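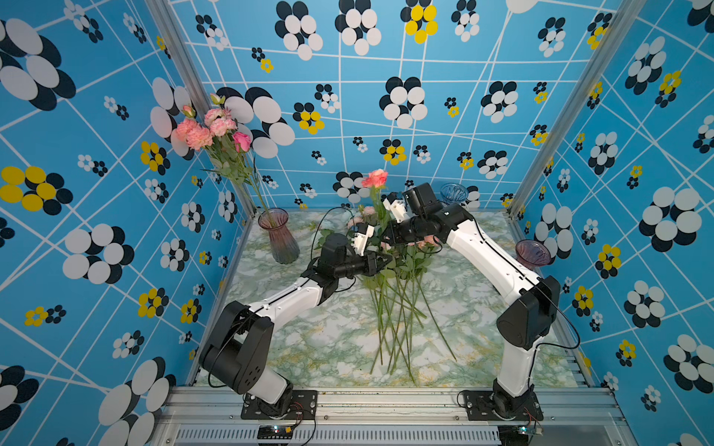
According to Todor Halilović, a flower shop lives or dies by its water buckets, and most people who open one think first of the ribbon. He has kept Flokska going for nearly 50 seasons of weddings, funerals and name days, first with his aunt and later alone.

"When the bucket smells, the rose is already finished," he told me on a Tuesday, before the shop opened. "You can cut the stem again, you can add sugar. It will not help."

I asked about prices. In April he pays more for tulips than he likes, and he does not pass all of it to the customer. A grower in Trumberg still sells to him by the crate, with a handshake, and this he values more than a discount.

His hardest job was a wedding in Ollasero, with 324 table stems and only 4 hours to prepare them. "The bride changed from white to yellow the evening before. I said yes, and then I sat down on the floor."

Does he want somebody to take over the shop? He was quiet for a moment. "My daughter likes the flowers. She does not like five in the morning."

Then the first customer came in, asking for something small for a neighbor.

Contact | © Hoarau Local Pages | Back to top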